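Automation on the Folding Floor: Your Questions

I'm Despina Jurić, and I run training at the Stanunthorpe site. I've been answering the same questions by the coffee machine since February, so I finally wrote them down. Last updated 30 September 2025.

What is Clurlow, and what is it going to do here?

Clurlow is our name for the folding line we're building with Nikolaidis, the company that makes the robot arms. The plan is for it to take the plain repeat work, meaning shirts, pillowcases and flat pieces that come through by the cartload. Right now a full shift folds 2106 pieces on a decent day, and a big chunk of that is stuff people could do in their sleep (and sometimes look like they are).

Why are people folding with grippers in their hands?

Because the arms learn from us! You hold a gripper in each hand, pick up a piece of cloth, and work through it the way you'd do it bare-handed, only slower. The grippers record how you move, and that recording goes into the training set.
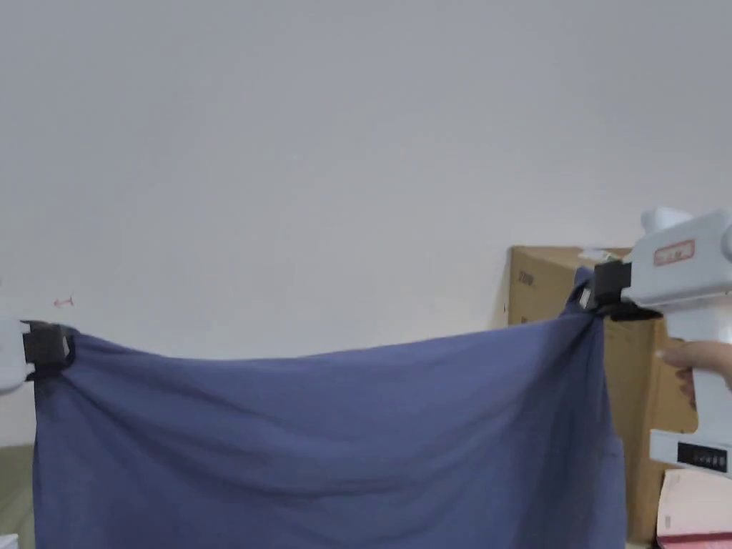 My own first week with the grippers was humbling. I've folded for a living for a long time and I could not get a collar to lie flat. What got me past it was learning to think about where I pinch before I think about the fold. With a jaw on each upper corner, like on the blue cloth, you get creases running out from both pinch points, and if one hand is higher than the other the top edge slopes right along with it. Your fingers fix that without telling you. With grippers you have to do it on purpose.

Do I have to take part?

No. It's a sign-up sheet, and it's going to stay a sign-up sheet. If you try a session and hate it, tell me and you're back on your regular station the next day. Your supervisor doesn't get a say in that and neither do I.

What does a session look like?

You get a target of 50 folds, with breaks whenever you want them. We work on a bed because a soft surface behaves like a soft surface, and the arms need to learn that too. You start from a crumpled piece, get it open, find your corners and fold. If you drop it, keep going - dropped pieces are useful data and we don't throw them out.

Some sessions use a headset as well. Put it on before you pick up your grippers, take a minute to get it comfortable, and ask for help with the strap if it pulls your hair.
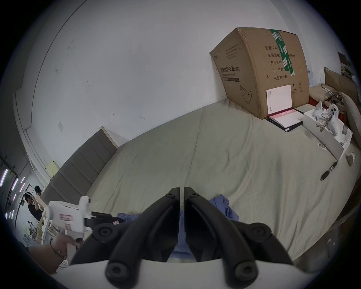 Will I lose my job?

I'd ask this first too. What I've been told, in writing, is that there are no layoffs tied to Clurlow through the end of next year, and that anyone whose station changes gets trained for the new one on paid time. I can't promise you anything past that date and I'm not going to pretend I can. What I can tell you is that we've had open spots in inspection and mending for ages, and those are the jobs I'm training people for.

Is the machine any good yet?

At flat pieces, it's getting there. At shirts, not really. In our last trial the arms got through 400 pieces in the time a crew did 600, and we refolded plenty of theirs afterward. The hardest part is the very start, when the cloth is in a heap and you have to decide which bit to grab.

We do that without thinking. Ask anybody on the floor how they find the hem in a pile and they'll shrug at you.

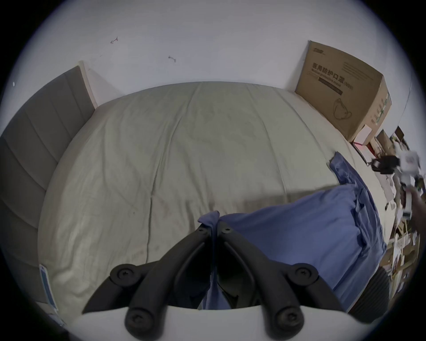
So a lot of what we record is just that first grab, over and over, from every kind of mess. It's dull, I'll admit. But when the arms get a heap wrong, we go back to those recordings before we look at anything else, and I've seen more improvement from a week of boring pickups than from a month of beautiful finished folds.

Do my hands get tired?

Yes, especially the thumb side. Swap out when it starts to ache, and don't tough it out to hit your target. We changed the grip schedule after the first group complained, and they were right to.

Who gets to see my recordings?

The training team here, plus the Brulon people who handle our software. They're filed under a session number. They aren't used for performance reviews, and if anyone ever brings one up in yours, come and find me that same day.

How do I sign up?

The sheet is on my door. Put down your name, your shift and which hand you favor, and I'll find you a slot.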